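Small Form Hardware Forum > Desktops > Repairs and Upgrades

Thread: Old office tower, no picture after moving it. Reseat everything or give up?

drywall_pete
January 15, 2023
I have an older desktop tower that I use in the garage for invoices and parts lookups. It has the kind of case with a long handle across the top, so it gets carried around more than it should. Last time I moved it from one end of the bench to the other and since then I get nothing on the monitor. Fans spin, the power light comes on, no beeps. The monitor works fine with my laptop.

What I've tried: different outlet, different video cable, holding the power button down with the cord pulled. Same result every time.

The machine isn't worth much but there are job files on it that I would like to have back. Before I open it up, what should I be looking at first? I have put in a hard drive before but that's as deep as I have gone.

kettle_and_fuse
Memory. Nine times out of ten, a machine that ran fine, got bumped, and now spins its fans with no picture has a stick that isn't seated. Pull all of them, put one back, try it. If that does nothing, move the same stick to another slot.

Your files are on the drive and the drive is probably fine, so don't panic about those.

marlowbench
Agree on the memory, but check the video card first if it has one. A card is heavier than a stick of RAM and it moves more when a case gets carried by the handle. Is your cable going into a card or straight into the board?

drywall_pete
Straight into the board. No card that I know of. There are blank covers on the back where one would go.

marlowbench
Then ignore me and do the memory.

oldtowerguy
Before anybody pulls anything: unplug it, press the power button once to drain it, and lay the tower on its side on a solid table with the board facing up. People try to do this standing up with the case on the floor and that is how latches get broken. Take the side panel off and leave it somewhere you won't step on it.

Also take a photo of the inside before you touch a cable. I have done this for years and I still do it. The small front panel connectors all look alike once they are off.

drywall_pete
Opened it up last night. There is a lot of dust in there, the gray felt kind. It's a garage, so I guess that figures. Should I clean it first or do the memory first?

kettle_and_fuse
Clean first. If you pull the sticks with dust packed around them, some of it drops into the slots, and then you have a new problem.

Can of air, short bursts, can upright. Hold the fan blades with a finger so they don't spin up. Do it outside if you can.

sandhill_repairs
I'd do it the other way around. Find out whether the machine is alive before you spend an hour cleaning it. Pull one stick, look at the contacts, put it back firmly, power on. Five minutes. If it comes up, copy your files off and then clean it at your leisure.

If it's dead you saved yourself the hour.

kettle_and_fuse
And if a clump of dust falls into the slot you've just made a working machine into a confusing one. I have seen it happen on machines that came out of wood shops.

sandhill_repairs
I've worked on plenty of dusty machines. I did 70 of them one April when a school district was clearing out a lab, and I can't remember one where dust in the slot was the fault. Loose sticks, dead batteries on the board, bad power supplies. We're not going to agree on this.

oldtowerguy
You can do both without much trouble. Blow out just the area by the memory, leave the rest for later. Use a soft brush if the dust is stuck on. Don't use the shop vacuum, and don't use the air hose off your compressor either. Compressor air has water in it.

drywall_pete
I was about to use the compressor, so thanks for that.

I'm stuck on something dumb now. The memory latches. I pushed on the one at the end and it doesn't want to go. I don't want to snap it. Do they slide or tilt?

oldtowerguy
They tilt outward, away from the stick. Push down and out with your thumb at the top of the latch. When it goes over it lifts that end of the stick a little. On some boards only one end has a moving latch and the other end is fixed, so look at both before you force anything.

If the board is old the plastic gets stiff. Slow pressure is fine. It's the quick flick that breaks them.

marlowbench
One thing to add to that. If the drive cage or a bracket is in your way, take it out. Trying to work a latch at an angle with one finger past a sheet metal bracket is how I cracked one on an old Motunura tower. It was a 3 dollar part that nobody sold.

drywall_pete
Mine has a gray metal plate in the way on one side. It looks like it comes off with two screws. I'll try that.

nell_in_the_basement
Jumping in with the same job at my end, different machine. I'm doing a used tower for my kid, also with the bar handle across the top, and I have the side off now. Memory slots were easy to find but I wasn't sure of the order they should be filled in. The label that should be inside the panel is gone. 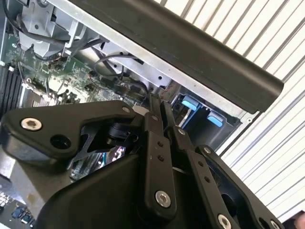 The slots are all black on this board, so I can't go by color the way the guides tell you to. I have two matching sticks from Nandudham and I'd like them in the right pair. Is it always every other slot?

oldtowerguy
Usually every other slot, yes, but which one you start from depends on the board. Look for small white printing on the board right at the end of each slot. It'll say something like A1, A2, B1, B2, or just numbers. If you can read a part number on the board, the manual will be online somewhere and it'll have a drawing.

If you get it wrong, nothing burns up. It either runs a little slower or it won't start, and you move a stick and try again.

sandhill_repairs
The big office brands like to number them in an order that makes no sense if you're used to retail boards. Get the manual. Don't guess from a video about some other machine.

kettle_and_fuse
Nell, check that the notch in the stick lines up with the key in the slot before you press. Then press both ends straight down until the latches close by themselves. If you have to push the latch shut with your finger, the stick probably isn't all the way in.

nell_in_the_basement
Thanks, all. Found the manual. It wants the first pair in the two slots farthest from the processor, which I would have gotten wrong. Going to wait until I have a better lamp before I put them in.

What do you people use for light? The ceiling bulb down there puts my own shadow over everything.

marlowbench
Headlamp. The cheap camping kind.

oldtowerguy
I have a clamp lamp from Drisau on a bendy arm. It has been dropped many times and still works. A headlamp gives me glare off the shiny parts, but plenty of people like them.

drywall_pete
Update on mine. Took the plate off, brushed out the dust by the slots, and pulled the memory. One stick was sitting up a hair at one end compared to the other. Put them both back in firmly. Both latches closed with a click.

Powered on and I have a picture. It complained that the date and time were wrong and asked me to press F1, and then it went into Windows like nothing had happened.

kettle_and_fuse
Good. The date message means the coin battery on the board is weak. It's a CR2032 in almost every desktop. Pop it out with the cord unplugged, put the new one in with the plus side up, set the clock, done.

sandhill_repairs
Copy your files off today. Before the battery, before any more cleaning.

drywall_pete
Copying now. There are more than 1,000 scanned receipts on there and it's going to a slow USB stick, so I'll leave it overnight.

Question for later — is it worth putting any money in this thing? A shop in town, Major, quoted me 125 dollars for a new drive with everything moved over. They'd do the battery and the cleaning while it's open.

marlowbench
For invoices and parts lookups, yes. If the drive in it is an old spinning one you'll notice the difference every time you turn it on.

sandhill_repairs
I wouldn't. Put that toward a used machine that's a few years newer. You'd be putting a new drive in a box with an old power supply and old fans that lives in a garage. When the supply goes, you're back here.

oldtowerguy
The drive moves to the next machine, so the money isn't lost. I'd buy the drive and do it himself, though. He's had a hard drive in and out already and now he's had the memory out. There isn't anything harder in the job than that.

sandhill_repairs
Fair enough on moving the drive. I still say look at the power supply. If it hums or smells warm, stop there.

drywall_pete
No hum, no smell. I'll think about it. In the meantime I'm going to put it on a shelf up off the floor and quit carrying it by the handle when it's plugged into things.

nell_in_the_basement
Mine is done too. Both sticks in, full amount shows up on the first screen. I had left the fan lead off the board and it beeped at me until I went back in and plugged it on. Side panel is still off because I can't find one of the screws.

oldtowerguy
Check under the board before you power it up again. A loose screw under there can short it. Tip the case gently and listen for it.

nell_in_the_basement
Tipped it and nothing rattled. The screw was in the carpet. Panel is back on.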